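Favcombe 桌面深色垫板,用了一个夏天之后

先交代背景:我不是会给桌子买衣服的人。桌子是浅色木头的,买来时说明书上写着“越用越有味道”,用了两年,味道主要是咖啡味。八月搬完家,Lacey 看了一眼桌面上的圈圈,问我是不是在记年轮。当晚我就下了单。

同价位我看了两家。Pundia 那块便宜些,详情页有三十张图,没有一张写清厚度。Favcombe 这块183元,厚度写得明明白白,客服回复也快,就是每句话都以“亲亲”开头,看多了有点缺氧。
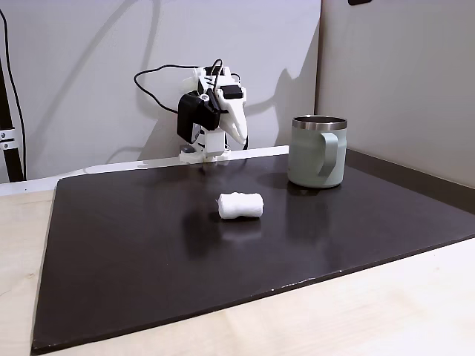 到货那天味道不小,靠窗晾了大约9天才散干净。铺上去倒是省心,四角不翘,鼠标不用垫子也能走,写字时下面略硬,薄薄垫两张纸就好。Mitiku 说手腕搁上去发凉,夏天算优点,冬天我们再议。

要抱怨的是颜色。我选深色,图的是耐脏,结果咖啡渍确实看不见了,灰看得一清二楚。早上八点太阳一斜,整块板子像一份关于我生活习惯的书面报告。湿布擦完还会留水痕,得再用干布走一遍。店家管这叫“细腻质感”,我管这叫家务。

反光也比预想的明显。开着顶灯看书还行,台灯一压低就晃眼,我后来把灯挪到左后方,才算和平共处。
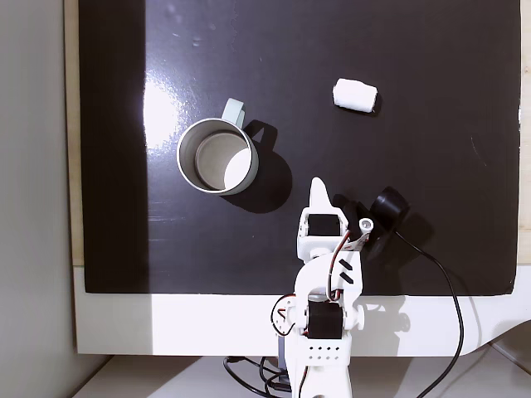
杯子直接放,不垫杯垫

耐热我没敢认真试,刚烧开的壶还是放回厨房。刮痕方面,钥匙划过一道浅的,侧着光能找到,正着看就当没有。

打分的话,8分。扣掉的两分,一分给灰,一分给那股味道。桌面怕烫怕圈的可以买,有擦桌子强迫症的请选浅色,或者先跟家里人商量好谁来擦。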